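September 2018
Written up at the glaze bench, Werasley Pottery Workshop

White liner glaze, second round

Kiln opened this morning and I've been grinning since. The Mateos white has come out properly white! Last round it was the colour of old piano keys and had a rash of pinholes all down the inside of every test cup, so I was braced for more of the same, and the very first tile off the top shelf was clean. I took it straight to the window and then out into the yard to be certain, and it's a lovely soft white with a bit of warmth where it thins over an edge.

31 tiles in this firing, all in the Ener stoneware, all bisqued together. Cone six, electric, in the Terkel. Witness cones on all shelves. Top and middle were down just where they should be, bottom one was lagging by a hair, same as ever. The bottom shelf tiles are a touch less melted and you can feel it with a fingertip, a slight drag where the upper ones are like glass. I've marked the backs of those B so that we don't compare them with the others by mistake and fall out about it.

What changed from last time

Main change is the clay in the recipe. Last round was all ball clay and I think that was where most of the yellow came from, there's iron in it and it shows in a glaze with so little else going on. Swapped half of it for china clay. The slop handles differently now, it goes on more thinly and wants to settle, so a pinch of bentonite has gone in with the dry ingredients (dry! mixed through before the water goes near it, or it makes little frogspawn lumps that nothing will shift).

Second change, silica up a bit and the frit down to match. This was to deal with the crazing we had on the wide shapes. None on any tile so far, although I know perfectly well that crazing can turn up a week later when you've stopped looking. Have put six tiles on the windowsill with a note on them. Please leave them there. They may ping.

Third change was the sieve. We'd been putting everything through the coarse one and calling it done, and this time I put the whole batch through the 80 mesh twice. It's dull work and it makes a great deal of mess, but the specks have gone. I had been blaming the clay body for those specks for months. Sorry, Ener.

Mixing notes

Test batch was 400 g dry weight, which gave enough to fill the tall jug for dipping with a useful amount left over. Water went in the bucket first, powder on top, left to slake until I'd had lunch, then stirred with the stick and then the stick blender. Thickness about like single cream. I tried dipping my finger (glove on) and you could still see the shape of the nail underneath, and that's what I'd go by next time.

Left overnight it had sunk to a firm layer, though it stirred up again with some effort. A few drops of Epsom salts solution fixed that so quickly it felt like a conjuring trick. I'd put it in from the start another time. Write down how many drops, whoever does this next, as I got excited and didn't.

Masks on for all the weighing, please, and wipe down with a wet sponge, no brushing. The bench was dusty when I came in and I'd sooner not breathe other people's silica along with my own.

How the tiles were dipped

Each tile had one dip over the bottom half and a second over the last quarter, so we get bare clay, single coat and double coat on the same piece. Slow count of three for every dip. The stepped edge at the top shows what happens when the glaze breaks over a corner and it's the prettiest part of the tile, a thin toasted line.

Double coat is smooth and a bit buttery and hides the clay completely. Single coat is nearly there, but on the darker patches of the body you can see a shadow through it. For the insides of bowls I'd say a full dip plus a quick pour round, and for outsides a single will do very nicely if we like seeing the throwing lines, which I do.

Running: hardly any. I stood four tiles upright on purpose with a fat double coat right to the foot, on scraps of old shelf, and only one had rolled down enough to stick. It came away with a tap. So this is a safe glaze for general use, and people can be a bit generous with it and not ruin the shelves.

Problems, to be fair about it

Pinholes are much better but haven't gone. There's a little cluster on the groggy tiles, always in the double coat. My guess is gas coming out of the clay late on and the surface not having time to close over again. A hold at the top temperature ought to help. I'd like to try about 20 minutes, and a slower cool straight after.

Also some crawling on two tiles, where the glaze had pulled back and left a bald patch in the shape of a thumb. It is a thumb. It's mine. I'd had hand cream on. New rule for me, and everybody else can learn from it: wash your hands and handle bisque by the edges.

The oxide additions were a mixed bag. A trace of copper gave a watery green that I'd happily drink out of every day if copper in a liner weren't a poor idea, so that one stays on outsides. Rutile did something streaky and blue-ish in the thick areas, gorgeous, needs a whole firing to itself. Iron gave brown. Cobalt at the amount I used gave a blue you could see from the road and I'd cut it right back.

Food surface checks

Left a slice of lemon on the white overnight, single and double coat, with cling film over. Rinsed it off and compared with the half that hadn't been touched, and I can't see or feel any difference. That's only a rough kitchen check and doesn't replace sending one away, and we should send one away before any of this goes on a shop shelf. Spoon marks next. I scraped hard with a stainless teaspoon and got grey lines on the B tiles only, and they came off with a cream cleaner. On the properly melted ones the spoon just skates.

Thinking about white next to colour

This is the bit I enjoy most. White changes so much depending on what you put under and beside it. On the grey bench everything looks cold, and on bare wood the same tile looks like custard. Against green it comes forward beautifully, and a small bit of another colour close by keeps it from looking like hospital ware. I'd want a green cloth on the table for the open day, with the white things well spaced out and something pink or coral among them. A white bowl, a little white spoon rest and a pink spoon on teal-green is very nearly the palette I have in my head.
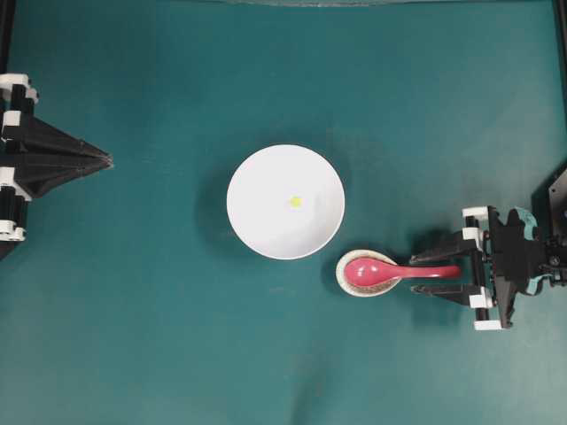

Shapes to try it on

Spoon rests are a good test piece! They're flat and shallow, they use hardly any clay, and the glaze pools in the dip so you learn what it does when it's thick. Offcuts from the slab roller will do for these, pressed over the back of a ladle. Watch the underside, I'd wax the whole of it and not try to be clever with a foot.

Bowls next, medium ones, with a nice open curve and no hard angle at the bottom where the glaze can gather and crack. I've got a few on the damp shelf that want turning tomorrow. Please don't unwrap them, they're right at the point where another hour of air would make them too hard to trim.

Mugs can wait for the next round, when we know about the crazing. The inside of a handle join is asking a lot of any glaze and I'd like to fix the pinholes first.

To do for the October firing

Weigh a bigger bucket of the white, same recipe, bentonite and Epsom salts from the start.
Half the groggy tiles with the hold, half kept back for an ordinary firing later.
Rutile series, small steps, on the Ener body and on the porcelain scraps if there are any.
Check the bottom element on the Terkel. It's glowing, but it looks tired compared with the others.
New labels for the oxide jars. The one marked "green??" is chrome and it should say so.
Order china clay. We're down to the last scoop and a half.
Test tiles with the hole further from the edge, three of them snapped on the hooks.

Spare white is in the lidded tub under the sink. Stir well, it will have settled again by now.

Werasley Pottery Workshop glaze book | Contact the workshop | © Werasley | Back to top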